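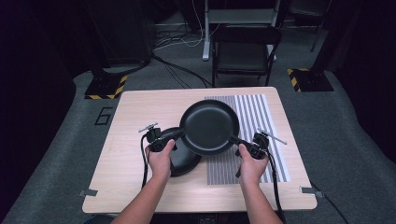 Visitors try their hand at teaching robots as Staninden opens its Andisgate workshop

Staninden welcomed 172 visitors to its Andisgate workshop in March for an open day given over to a question we are asked more than almost any other — how does a robot learn to do the sort of job most of us do at home without a second thought?

The day began at 10 in the morning with tea, coffee and a short welcome in the front hall, after which guests were taken through to the recording floor in small groups. Members of our team showed how everyday kitchen tasks are carried out with a pair of hand-held grippers, one in each hand, so that the movements can be recorded and later used to train a robot arm. Picking up and holding a frying pan was the task that drew the biggest crowd, and a good many people who cook every evening of the week were surprised to find how much thought it takes when you can no longer use your own fingers.

There were 21 demonstrations over the course of the day, and after each one visitors were invited to step up to the table and have a go themselves. We are delighted to say that 78 of them did, including a party of pupils from Korach School, who had prepared a long list of questions and very kindly stayed on past their coach time to hear the last of the answers. Several older visitors told us they had come along rather unsure about robots in general and had gone home wanting to know a great deal more, and we could not have hoped for a nicer compliment than that.

Our neighbours at Asamoah, the bakery across the yard, looked after lunch in the most generous way, and we would like to thank them warmly, along with everybody who helped put out chairs, answer the door and point people towards the car park (which, we know, is not the easiest to find).

"We spend most of our days working quietly at these tables, and it was a real pleasure to have company," said a spokesperson for Staninden. "People asked us things we hadn't thought to ask ourselves, and we have already begun talking about some of them over our own lunch."

Following the interest shown, Staninden will hold 2 further afternoon visits at Andisgate later in the year. Places are free but must be booked, and schools and community groups are especially welcome. Please ask at the Andisgate reception desk to be added to the list.

ENDS

Notes to editors

Staninden records and prepares demonstrations of household tasks for use in robot training. Interviews and visits for members of the press can be arranged through the Andisgate office.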